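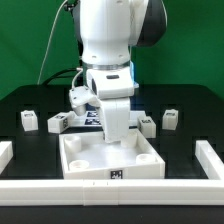
Posted in: General Discussion > Shop Talk > Automation

**Are we anywhere near a machine that can do the boring jobs?**

benchdog_senga
2019-12-02
My shop makes small fittings, 15 of us on a good week. The owner came back from a trade show convinced that by March we'll have an arm doing the sorting and tray loading, and that his wife will have one emptying the dishwasher soon after. The salesman from Kanico told him so. I've been sorting parts for a living a long time and I don't buy it. Has anyone here seen one of these things do a real job, start to finish, with no person standing next to it?

hviid_fan
Depends what you call a real job. We have a Hviid cell that has moved the same bracket from the same chute to the same box for years. Never complains. If the bracket changes, we call a guy.

benchdog_senga
Right, and I'd call that a machine tool. What I do is reach into a bin where everything is upside down and somebody's glove is in there too.

nbhutto
I work with research arms so I'll stick up for them a little. The tabletop work has come a long way. Blocks, trays, posts, pick up and place, that kind of thing. People laugh at it but you have to start with something you can repeat.

old_mill_rat
Start with, sure. They've been starting with blocks as long as I've been reading about it. And look at how much help it gets. Printed tags on the blocks, a tag on the front of the tray, plain green cloth or whatever behind it, a rail all the way along the front. My kitchen has none of that. My kitchen has a dog.

nbhutto
The tags tell the software where things are so you can work on the grasping part separately. Nobody in the field claims that's a kitchen.

old_mill_rat
The Kanico salesman does.

nbhutto
Fair. I can't answer for him. But look at it from the hand's side for a minute and tell me it's an easy problem:

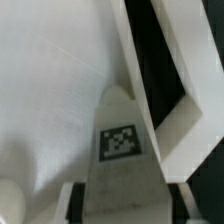
Wrist camera, both fingers in view, tag on the middle one.

benchdog_senga
So it needs a tag on its own finger too? I'm not being smart, I'm asking.

nbhutto
It's a handy reference. You can work out finger position other ways, but a tag is cheap and you can check it against the picture.

hviid_fan
What bothers me is how much of that view is the gripper. White fingers, pale surface, then black in the corner. Put a white part in there and I'd have trouble finding it myself.

old_mill_rat
And there are smudges on the finger below the tag. Give it a month with cutting oil and see how the tag reads.

nbhutto
Oil would be a problem, yes. I still think you're all too hard on it. A Dulitz cell I visited loaded 1,515 trays over a long run and needed a person 40 times.

benchdog_senga
If I called my supervisor over 40 times he'd find somebody else — and those were nice clean trays, I bet.

nbhutto
They were clean, and all one size.

hviid_fan
Senga, ask for a trial on your own parts, in your own bin, glove included. We did that with Wusanitz and they went quiet for four weeks, then quoted us a vibrating feeder.

benchdog_senga
Did the feeder work?

hviid_fan
Yes. Loud, though.

benchdog_senga
I'll ask for the trial. He won't like it. Will post what they say.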